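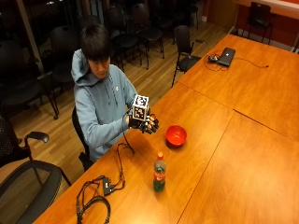 From: Gleice Damasceno
To: glove-users list
Date: February 28, 2018
Subject: Re: [glove-users] Right hand drifts after the cable is moved

Pisharody wrote:
> We have the same glove set as you, bought through Fummont, and the
> right hand will not hold its zero. We do the flat hand pose, it looks
> fine, and then ten minutes into a session the index and middle fingers
> read as bent when they are straight. If somebody shifts the cable it
> jumps again. We swapped the hands over in software and the fault stayed
> with the right glove. Has anyone opened the box? Is it the strain
> relief? Also, how often are you redoing the cube check, and do you do it
> with the arm straps on or off?
>
> We are using firmware 2, the one on the August disc.

Hi,

Yes, we opened ours, and yes, it was partly the strain relief. There were two faults and they look the same from the outside, so I will go through them one at a time.

The first was the plug at the box end. The shell is held by a small clip and ours had spread, so the plug could rock a little when the cable was pulled sideways. To test for it, put the glove on, lay the hand flat on the bench and have somebody else press the plug in with a thumb while you watch the finger readings. If they move, that is your fault. We closed the clip up with pliers and put a tie around the cable just behind it. Don't bother with glue. Marard tried it on theirs and then couldn't get the plug out to change the cable.

The second was the strap over the back of the hand. If it is done up before the fingers are seated, the finger sections sit too far forward and creep back as you work. That takes up to 10 minutes on ours, which sounds a lot like what you are getting. The order we use now is fingers, then thumb, then the hand strap, then the forearm strap last. After that, open and close the hand a few times and do the flat pose. If you do the flat pose first you are setting the zero on a glove that hasn't settled.

Forearm routing matters more than the manual lets on. We ran the cord straight back from the hand for a long time and every reach pulled on it. The right sleeve has a black strap running across it on the diagonal now, from the hand, and the round unit is fastened at the wrist with the thin cord trailing off it, so a reach for a bottle doesn't have to drag on the glove itself. Leave enough slack between the wrist and the box that the wearer can get to the far side of whatever is on the table. Too short and you are back to the rocking plug.
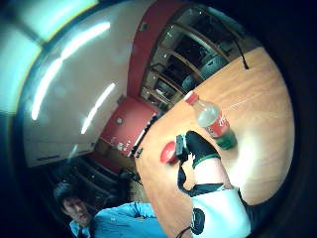 Grasp trials are the best check that the repair has held, and I would do a few before you collect anything you mean to keep. The arm was driving the Plastska hand from bad finger angles for most of a morning before we caught it, because the cube check had passed and we stopped there. The cube is light and you can hold it in nearly any pose. A soft drink bottle with some liquid left in it is a better test, and with the black glove reaching in at the base, fingers up toward the label, any error in the index finger shows up early. Watch the live plot during the reach. Ours used to step when the forearm turned over.

On your other questions. We do the cube check at the start of a session and again any time a strap has been undone. Arm straps on, always. With them off, the cable hangs differently and the result tells you very little. Turn the cube slowly and keep a marker face toward the fixed camera. If your fingers come up over the black border it will lose the face, so hold it low down on the edges.

If the numbers still drift after all that, log the raw count for the index sensor with the hand flat. Ours sat at 268 with the plug loose and 68 once it was fixed. Yours will be different but it should stay put.

I haven't gone past firmware 2 either, so I can't say if the newer one helps. If you do open the box, the screws under the label are shorter than the other ones. Keep them apart.

Gleice

_______________________________________________
glove-users mailing list
To unsubscribe, send a message with the word unsubscribe in the subject line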